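Laundry Club

By Dean Sowerby

I came to the Draltunton robotics club expecting battle bots. What I got was laundry, and I loved every minute of it! The students call their project Grukum, and they've been at it since September – two arms, one table and a heap of clothes. 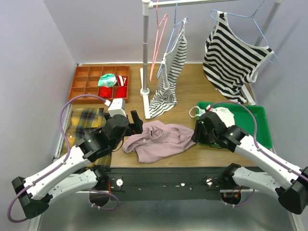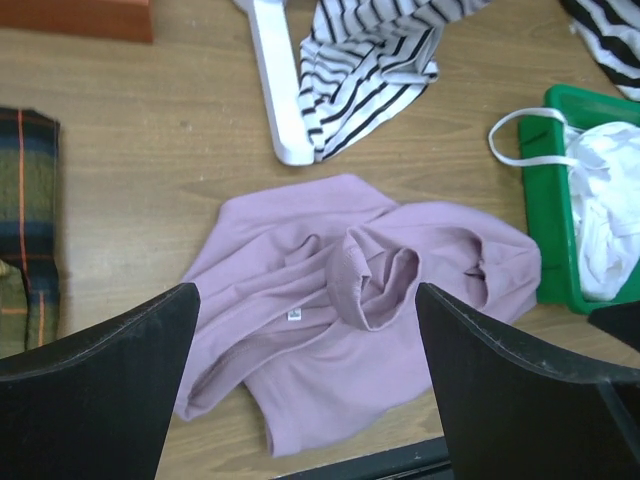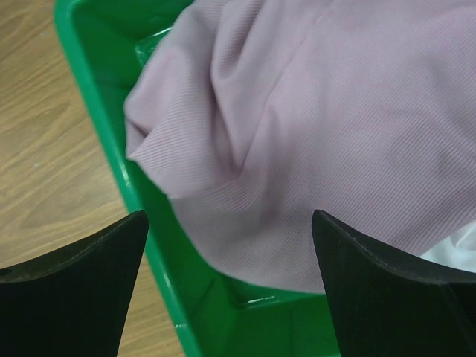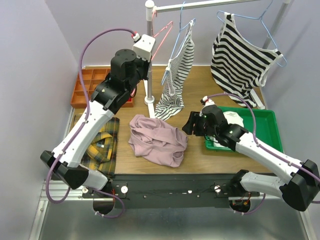

Sorting clothes on the club's tabletop.

The whole season runs on $1,999, and $584 of that went on spare parts before Halloween (cables, mostly, and one very sad motor). The kids keep a running log of every attempt, taped up along the hallway, and when they hit 100 pages somebody's mom brought cupcakes.

What gets me is how much they argue. I sat in on a 2-hour meeting about sleeves. Sleeves! Half the room wanted to slow everything down, the other half wanted to rewrite the grasping code from scratch, and by the end they'd swapped sides. Next up is the regional meet over at Rowbotham, and they still haven't agreed on who gets to press start.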